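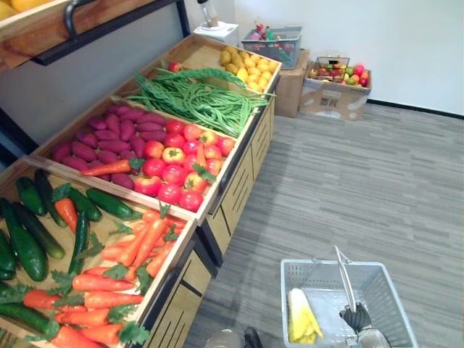 Rastogi wrote in to ask whether the carrots should be kept with their leaves all facing one way, and would like the answer put in the README. They don't have to be. Lay them more or less parallel and let the leaves go where they go.

Netis market stand: README
Posted Jun 21, 2024 by Pridenwood
16 shares | 11 comments

What this covers

The produce stand, its three tilted crates, and the imitation vegetables that go in them. The stand and crates are wood. The shopping basket is gray plastic with a metal handle and belongs to the set. Nothing in the set is real food.

Where things go

Front crate: cucumbers and carrots. Cucumbers to the left, carrots to the right.
Middle crate: sweet potatoes on the left half, tomatoes on the right half.
Back crate: green beans and the small yellow potatoes. The beans tangle and hang over the front edge. Leave them that way unless they cover the tomatoes.

Strays are normal. A carrot often ends up across the sweet potatoes, and there may be a single tomato in the back. Move them home when you restock, and don't stop in the middle of a shopping session to do it.

Files

items.csv — one row per kind of vegetable, with color and home crate
labels.csv — 50 rows of names and alternate names (green beans are also "string beans")
layout.txt — the crate order given above

Cleaning

Wipe the vegetables with a damp cloth and dry them before they go back. Carrot tops get a soft brush only. The slotted handles on the base collect dust, so do those too. Vacuum the carpet last.
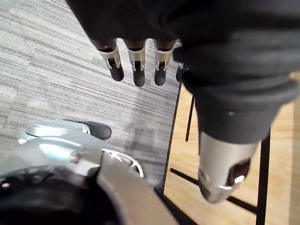

Floor covering: gray carpet.

Keep the floor to the right of the stand clear enough to put the basket down.

Known problems

items.csv used to list the sweet potatoes as red. Vovora's copy may still say that. The current wording is purple-red.
Row 9 of labels.csv has a trailing space.
The yellow potatoes are easy to miss behind the beans. Check there before reporting them lost.

Next update is planned for July. Send corrections with the file name and the row.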